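Ticket 3408-B
Queue: Display and Tabletop Stock
Site: Bramlow, prep room
Product: Flinwood rectangular bread basket, woven, honey finish
Supplier: Skiltadwood
Opened: 14/04/2022
Status: Closed, with one item carried over
Priority: Low

Summary

Basket rocks on a flat tabletop. Small round items placed in it roll to one end and settle against the short wall. Reported by the Bramlow prep room after the basket was moved from a shelf with a cloth liner to a bare white table. A second issue, marks on the tabletop, was added to the same ticket by the reporter and has been left here for convenience.

Reported behavior

1. With the basket empty and unlined, pressing on one corner of the rim lifts the opposite corner off the table.
2. An egg-shaped item set down in the middle moves toward a short end when the table is bumped.
3. Fine grit appears under the basket after handling.
4. Gray marks on the table that do not come off with a dry cloth.

Environment

Table: smooth white top, checked with a level in both directions, no correction needed.
Basket outside length at the rim: 370 mm.
Basket outside width at the rim: 294 mm.
Liner: none fitted. The Hajji cotton liner normally supplied with this basket was in the laundry and is excluded from all tests below unless stated.

Log entry 1

Asked the site to confirm that the rocking was in the basket and not in the table. Site turned the basket end for end on the same spot. The high corner moved with the basket. Table ruled out.

Asked for the same test on a second table. Same result.

Log entry 2

Reviewed the construction against the supplier sheet. The side walls flare out from the floor and the rim is a braided rope twist. The wall rows turn the corners in a fan, and that is where most of the tension sits in this type of weave. If one corner is pulled tighter than the others during finishing, the floor takes a slight twist. The rim can look straight while the floor is not, so sighting along the rim is not a valid test.
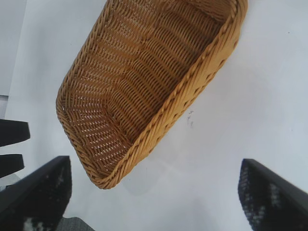
The floor weave is more open than the wall weave, with small gaps that let light through. This matters for item 3. Anything loose inside the basket that is smaller than a gap ends up on the table. Site was asked to tap the basket over a sheet of dark paper before and after each test. First tap produced grit. Second tap, after a pass with a soft brush, produced none. The third was also clean.

Conclusion for item 3: debris held in the weave. No broken strand ends found when a nylon stocking was drawn over the inside walls and the floor. Closed.

Log entry 3

Item 4. Marks on the table. Site suspected color transfer from the basket. Rubbed a damp white cloth over the outside of the basket floor for 30 seconds. No color on the cloth. Repeated with a drop of dish soap. No color on the cloth.

One mark to the side of the basket, a few thin grayish strokes close together, was treated separately with a melamine sponge and water. Site reports that it lightened but did not clear fully. The finish on the basket is a honey yellow with darker brown in the recesses, and neither would be expected to leave gray. Cause of mark not established. Recommend that the site use its usual surface cleaner and open a facilities ticket if the mark stays. Removed from the scope of this ticket.

Log entry 4

Back to item 1. Floor flatness test, procedure as sent to site:

Place the empty basket upright on the table.
Slide a strip of copier paper under each corner of the floor in turn.
Note which corners grip the paper and which let it pass.

Result: three corners grip, one lets the paper pass freely. That is consistent with a floor twist. A bowed floor would normally let the paper pass at two corners on the same diagonal, or rock about the middle.

Log entry 5

Item 2, rolling. Requested a placement test with a single egg-shaped item, pale yellow, lowered to the floor of the basket and released from just above the weave. Instruction was to place slightly off center and not drop. Site asked whether it made a difference which way the item pointed. It does. With its long axis across the basket, the item can roll toward the short ends. With its long axis along the basket, it tends to roll toward the long walls, a shorter distance, and stops sooner. Asked for both.

Also asked the site to keep the basket in one position for all placements and to mark the table with tape at two corners. An earlier set of results was thrown out - the basket had shifted between runs and the high corner was no longer in the same place.

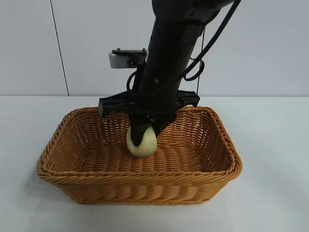
Results with the basket as received: item rolled toward the high corner's opposite end when placed across, and stayed put when placed lengthwise. Results with a folded paper shim under the high corner: item stayed put in both directions. Bumping the table by hand with the shim in place moved the item slightly, but it did not travel to the wall.

Item 2 is therefore a symptom of item 1.

Log entry 6

Correction attempted at site, following the Skiltadwood care sheet for woven goods:

Wipe the floor of the basket, inside and outside, with a warm damp cloth.
Set the basket on a flat surface with a board inside, cut to sit clear of the rounded corners.
Load the board evenly.
Leave overnight, away from direct heat.

Do not soak. Do not use a hair dryer. The material is listed only as "woven strand" on the sheet, and Skiltadwood has not yet said whether this batch is cane or synthetic. The damp method is safe for either but does very little for synthetic.

Log entry 7

Paper test repeated the next morning. The free corner now drags lightly on the paper. Rocking is reduced and can still be felt when the rim is pressed hard. Placement test repeated without the shim: item stayed put in both directions on all runs.

Site accepts the basket for use. The Hajji liner has been refitted and takes up what is left of the movement.

Resolution

Item 1: Improved. Slight floor twist from manufacture. Within what the supplier allows on hand-finished goods.
Item 2: Resolved by the correction for item 1.
Item 3: Resolved. Brush out before use.
Item 4: Out of scope.

Carried over

Skiltadwood to confirm material for this batch. If synthetic, the care sheet entry for the Flinwood basket needs a separate paragraph, and the overnight board method should be marked as optional. Next care sheet revision is in August.

Related tickets: none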